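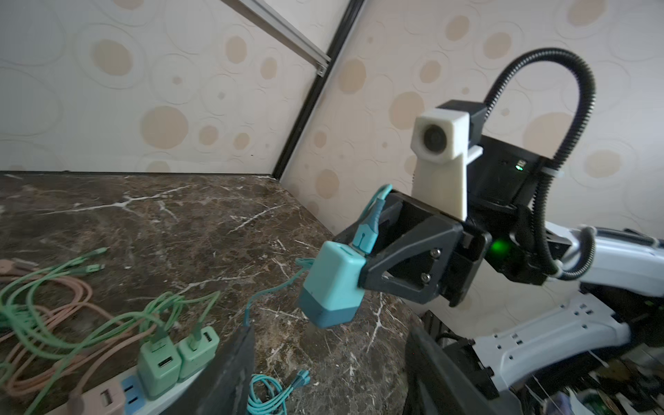
OK, charger corner update, because I am way too happy about this!! I finally pulled every cable out of the drawer and gave them all one home, on the marble top where the two walls meet.

Rule number one: everything gets a color. Mint green for the phones, teal for my tablet, pink-beige for Misaki whenever she stays over. Matching cable and charger every time, so if you pick up a teal plug you know a teal cable goes with it.

This started in May, when I spent 11 minutes before a train trying cable after cable in the dark. All white. All the same. Never again!

The two mint chargers sit side by side on the power strip (still my favorite bit) and the pink-beige one goes farther along. I love looking at it. Is that strange? I don't care — it's like a tiny candy shop.

Yes, the cables are still in a tangle on the left. I'm getting there! Teresa told me to coil each one around four fingers and tuck the end through. Tried it last night on an old one and it held all the way to work in my bag.

Also learned: dark marble with white veins is SO good for this. Pastel cables jump right out at you. On my old white desk I'd lose the pale ones constantly.

To Henrique, who asked — no, I didn't buy a set. I picked them up one at a time, mostly from the little shop on Ilgate, and the teal took me ages to match.

Next job is labels. I want little paper flags near the plug end with the length written on, long ones for the couch and short ones for the bag. If you've got a pen that doesn't smudge on tape, please tell me which one!

Going back to coiling now. Mint first, then the pink.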